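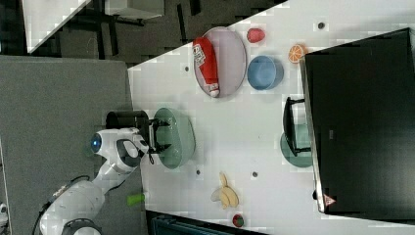
Unit 6. Laying Out a Table for Shared Service
Course notes, Petdale dining operations program
Instructor: Nawal Bouazza

6.1 Terms

Footprint: the area of tabletop an item covers, measured at its widest point. For a bowl this is usually the rim. For a plate it is the outer edge, including any band or border.

Clearance: the free distance between two footprints, or between a footprint and the table edge.

Carrier: a plate, tray or board used to hold items that would otherwise stand on the table.

6.2 Bowls

Set bowls before anything else. Minimum clearance from the table edge is 66 mm. A bowl close to the edge, like the sea-green one in the photo, is marked as an edge fault on the check sheet. Translucent bowls are harder to see against a white top, so they go toward the center of the setting. Opaque colored bowls may be placed on the outside.

Minimum clearance between bowl and plate is 55 mm. Less than this and a hand cannot lift the bowl by its rim without touching the plate.

6.3 Plates as carriers

An oval plate can carry one bottle laid flat. Lay the bottle along the long axis where possible. A diagonal position, as with the red bottle in the photo, is accepted if both ends stay inside the rim. Squeeze bottles are laid down only when closed. Above 500 ml, stand the bottle upright and omit the carrier.

6.4 Loose food

Whole fruit rolls. Place it in a bowl or against a carrier. Cut fruit goes on a plate or in a bowl, cut face up, and never directly on the tabletop during service. Display pieces used in class follow the same rules — graders do not distinguish between real and imitation food.

6.5 Order of work

Bowls, carriers, bottles, whole fruit, cut fruit. Clear in reverse. Hatem Alaoui's older handout puts bottles first; disregard it.

6.6 Exercise

Work in pairs. Sketch the white tabletop from the photo and mark a corrected position for each bowl and for each piece of fruit. Write the clearances on the sketch in millimeters. Sheets go to Sanaa Tahiri, room 663, before the August practical.

Reading: El-Sayed packet, section on mixed settings.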